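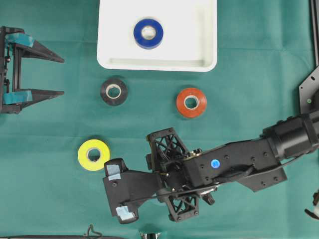 Cliken review: a keyword tracker that wants to be your whole app marketing team

I run marketing for two small apps, a packing list app and a timer for people who bake bread, and I have paid for more app store tools than I care to add up. So when Cliken landed in my inbox promising to "take the guesswork out of app growth," I signed up for the trial with low hopes and a calendar reminder to cancel.

I kept it for the trial and one paid month. My reminder went off twice.

What it claims to do

Cliken watches where your app ranks for a list of search terms, suggests new terms, reads your reviews and sorts them by mood, and gives you something called a Growth Score. The score goes up to 499. I asked support why 499 and got a link to a help page that explained what a high score means (good) and what a low score means (room to improve).

My packing list app started at 182. After I filled in the optional company profile, including a box for our logo, it went to 391. I hadn't touched the store listing. No new users had shown up. If a number can double because I uploaded a logo, I don't want it on a slide in front of my boss.

Setup

Connecting the store accounts was painless, I'll give them that. You paste in a key, pick your countries and wait. The wait was overnight for me and the dashboard said "almost there" the whole time.

The keyword suggestions were a mixed bag. It gave me 23 for the bread timer. A few were good, and one ("proofing reminder") I had never thought of and now use. Several were the names of competing apps, and the tool recommended putting them in my keyword field without a word of warning. Please read the store rules before you do that.

Rank tracking

Rank tracking is the part worth paying for. Positions update daily, the charts are easy to read, and you can lay your own release dates over the line. I checked a handful of terms by hand on my phone and on my coworker Margaux Langlois's phone, and they matched closely enough. Search results vary from one phone to the next, so I wouldn't expect better from anyone.

What you can't do is see whether any of it matters. Cliken shows a rise in rank and then a rise in "estimated visibility," and lets you draw the conclusion. There is no view that follows people past the install. Did they open the app a second time? Did they finish a packing list? You will need another product for that, or a patient developer. Mine is Jinlong Zou, who looked at the visibility chart and asked what the unit was. I couldn't find one.

Review sorting

Weak. "Finally stopped crashing" was filed under Negative. So was "I'm sick of every other timer, this one stays." You can correct the labels by hand, but by then you have read the review, and reading it was the job I wanted help with.

Compared with what I had before

I came from Gruvari, which is uglier and has fewer countries. Its exports are better, though. You get a plain spreadsheet with every term and every day in it. Cliken's export is a PDF with their name at the top of each page, and the spreadsheet version sits behind the next plan up. I also tried Tessier last year and gave up on the login screen, so I can't say much about that one.

Billing

You can cancel from the account page, but it takes four screens, and one of them offers you a "pause" in a bigger button than the cancel button. My refund request for the unused days was turned down politely.

Who might want it

If you work at an agency with a lot of clients who like charts, you may get your money's worth. If you have one or two apps and already know your main search terms, check them by hand every couple of weeks and spend the money on better screenshots. That's what I did with the packing list app.

Pros: daily rank updates, clean charts, easy setup
Cons: meaningless score, PDF exports, poor review sorting, nothing after the install
Rating: 2.5 out of 5

Posted 30/04/2023. I paid for my own subscription.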